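Plestine Ground Station Kit - Set-Up Guide

Section 4: Installing the antenna and making your first satellite pass

Read this section through once before you start. You will need the assembled tripod from Section 3, the antenna box, the receiver, and a computer with the Matard tracking software already installed. Allow an afternoon. Most of that time goes to aiming and waiting, so check the pass list (step 14) early and plan the work around a pass you want to catch.

Before you begin

The kit receives only. It picks up weather images, telemetry and beacon signals from satellites in low orbit. It cannot transmit, and you do not need a license to listen in most countries. If you are not sure about yours, check with your radio authority.

CAUTION: Do not put up the antenna near overhead power lines. Keep a clear distance of at least twice the height of the mast in every direction.

CAUTION: Do not work on the mast in high wind or if there is thunder in the area. Disconnect the antenna cable from the receiver when a storm is forecast.

Choosing a site

1. Find a spot with an open view of the sky. Low hills and single trees are acceptable. A tall building on one side will cost you part of every pass that goes behind it.

2. Stay away from sources of radio noise. Solar inverters, cheap LED drivers and power-line network adapters are the worst offenders. Small motors are a problem only while they are running.

3. Check that the supplied cable reaches from the mast to the receiver without being stretched. If it does not, move the receiver closer and use a longer USB or network cable. Adding antenna cable weakens the signal.

Note: Metal roofs are fine as long as the antenna stands clear of them. Do not lay the elements against gutters or flashing.

Mounting the antenna

4. Lay out the four antenna elements and match the colored end of each one to its socket on the hub. Push until you feel the stop, then turn the collar by hand. Do not use pliers.

5. Slide the hub over the top of the mast with the cable outlet facing down. Tighten the clamp bolts evenly, a half turn at a time on each side.

6. Fit the Utel preamplifier directly below the hub. The end marked ANT goes to the hub and the end marked RX goes to the long cable. If it is fitted backward it will not be damaged, but you will hear nothing.

7. Wrap both connectors with the self-sealing tape. Start below the joint and work upward, overlapping each turn by half.

8. Raise the mast. Two people should do this, one at the base and one guiding the top.

9. Connect the ground wire from the base of the mast to a proper earth point. Local rules on grounding differ and they come ahead of anything written in this guide.

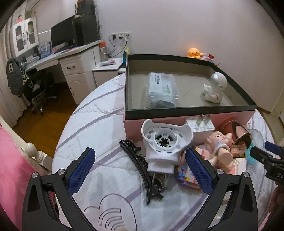
Hair clip and white plastic part on the bedding

Connecting the receiver

10. Place the receiver indoors on a flat surface with space at the sides. It gets warm in normal use. Do not stack anything on it.

11. Connect the antenna cable first, then the data cable, then power. The front light shows amber during start-up and turns green when the receiver is ready.

12. Open Matard and select Station > Add Receiver. Choose your unit from the list. If the list is empty, see "Receiver not found" at the end of this section.

13. Enter your location. Latitude and longitude to 2 decimal places are enough for this antenna. Set the altitude to the nearest 300 feet. Check that the computer clock is set from the internet - a clock that is off by a minute will put every pass in the wrong place.

First pass

14. Select Passes > Next 24 Hours. The list shows the name of each satellite, the time it rises above your horizon, its highest point in the sky and the time it sets.

15. Pick a pass that climbs high. Low passes are short of signal and make a poor first test.

16. Click Arm next to the pass. Matard tunes the receiver by itself and corrects for the Doppler shift as the satellite moves toward you and then away.

17. Watch the waterfall display when the pass begins. The signal appears as a slanted or S-shaped trace. At the start of the pass the satellite may be roughly 3,000 km away, so expect a faint trace that gets stronger as it climbs.

18. When the satellite sets, Matard decodes the recording and saves the result in the Passes folder. Weather images can take several minutes to process.

Note: Orbit data goes stale. Matard refreshes it every Friday if the computer is online. To refresh it by hand, select Station > Update Orbits. Do this before your first pass and after any long period without a connection. Newly launched satellites may be missing or badly placed in the list during their first days in orbit.

If something goes wrong

Receiver not found. Unplug the data cable, wait until the light turns amber, and plug it back in. Avoid unpowered USB hubs. If the receiver still does not appear, reinstall the Bellamy driver from the Tools menu.

No trace at any time. Check the direction of the preamplifier (step 6) and that its power is switched on under Station > Preamp.

Trace visible but no image. The gain may be too high. Lower it 4 steps and try the next pass. Strong local broadcast stations can also overload the receiver.

Image has noise bands in the same place each time. Something is blocking the view in that direction, or a noise source lies there. Compare the time of the bands with the sky plot for the pass.

Passes start early or late. Check the clock and location (step 13), then update the orbits.

Section 4 was revised in September by Doina Hoxha and Miklós Katona. The wording of steps 6 and 7 follows corrections sent in by Nam-gil Noh.

Continue to Section 5: Scheduling automatic recordings.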